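Curkau matt grey desk mat, reviewed after a winter of use

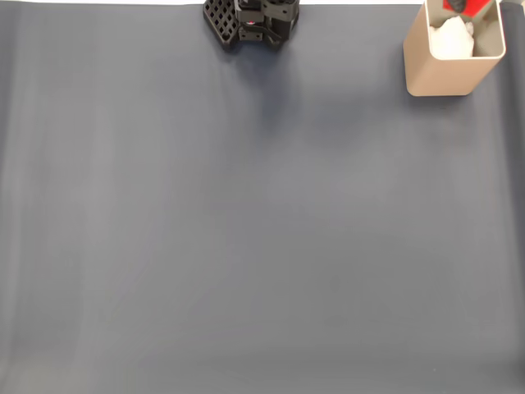
I have wanted a proper covering for my work table ever since we moved the sewing and the paperwork into the same little room, and in December I finally gave in and bought the largest mat Curkau make. It isn't cheap at 125 pounds, and I did go back and forth over it for weeks (my friend Eirini Vrettos will tell you all about it, poor woman). What won me over was the colour. A plain, broad stretch of matt grey is such a restful thing to work on, and black things stand out on it beautifully, which matters a great deal when you are forever dropping black buttons and black thread.

It arrived rolled up in a long tube and sulked at the corners for 5 days — I put cookery books on them and left it alone. Since then it has lain flat as you like. Tea wipes off with a damp cloth, though beetroot juice took me two goes and some muttering.

Before this I had a Mikero one, thinner and rather slippery, and my pen used to poke through the paper on it. The Curkau has just enough give for writing letters and still feels firm under a ruler. I wouldn't cut on it, mind you. I tried a craft knife once near the back edge and the mark is still there.

My only real grumble is the smell, a sort of new wellington boot smell, and it hung about until well into the new year! Open a window if you can bear the cold. I would still buy it again, and Eirini has asked to borrow mine to see how it looks in her hallway.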